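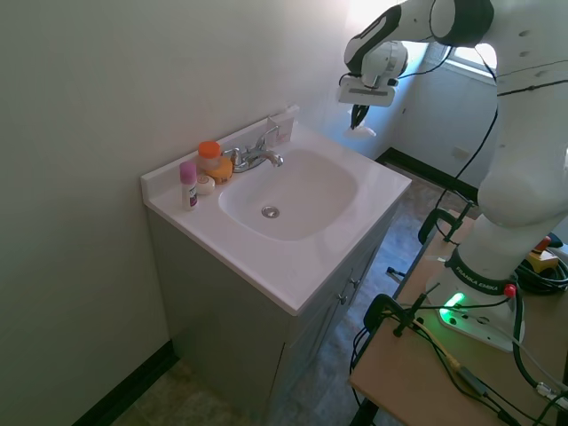
Cultured marble always goes yellow, one reader wrote when I first posted about this vanity, and I would be better off spending the money on real stone. Maybe. I don't buy the "always" part, but I went in with low hopes myself, so let me go through it.

Last updated: December 2023

The Plomia is the mid-size bathroom vanity from Handuvine. It comes as a cabinet with two doors and a one-piece top with the sink molded in. I paid $793 for it in April. The stone-topped Spahić I had been looking at was $1350 before delivery, and I couldn't see where all of that extra money was going. Faucet and drain are not included with either one. You have to read well down the Handuvine page to find that out.

The top first. Handuvine calls it "heirloom quality," and I would like to know whose heirs are waiting for a bathroom sink. It's cultured marble, so mostly crushed stone and resin with a gloss coat. What I do like is that the bowl and the counter are one piece. My old sink had a rim, and the rim had a line of gray gunk under it that no brush would reach. With this one you wipe from the counter straight down into the bowl. A damp cloth does it most days.

The gloss is where I'm less sure. It looks good now, after 8 months, but a gloss coat is thin, and the care sheet bans so many cleaners that you start to wonder. No scouring powder, no stiff pads, nothing with acetone. I use dish soap. If you have hard water you will be wiping the area behind the faucet a lot, and the backsplash is short, so a messy face washer will still hit the wall.

Now the shape of the bowl. It's a square with the corners rounded off, and the rounding is the best thing about it. Tight corners hold toothpaste. I have read complaints that the slope to the drain is too shallow, and I half agree. Water leaves fine but shaving foam hangs around and needs a rinse. 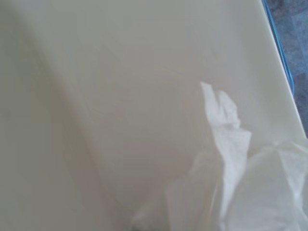 Pale, smooth and plain, with one wide soft curve.

The cabinet is painted a light gray-green that Handuvine sells as "Esmont." It's a nice color. On my screen it looked a good deal grayer, so ask for a paint chip before you order. The doors have small silver knobs set up near the top inner corners, which are easy enough to grab but look a bit lost on doors that size. One of mine came loose in the second month. A turn of the screwdriver fixed it, and then I did it again in the fall.

Counter space is the thing I'd think hardest about. There's room beside the faucet for a bar of soap, a jar and a stick of deodorant, and then you're done. If two people share the bathroom, one of them is keeping their stuff under the sink.

Would I buy it again? At $793, probably. If the price creeps up toward the Spahić, no. I'll look at the gloss again in another year - and if it does go yellow, that reader can have the last word.

Recent reviews
Faucets with a single lever: are they all the same?
Bar soap dishes that drain, and some that don't
Repainting a bathroom cabinet without taking off the doors
Esmont paint chips compared in daylight
Cleaners we tried on a cultured marble top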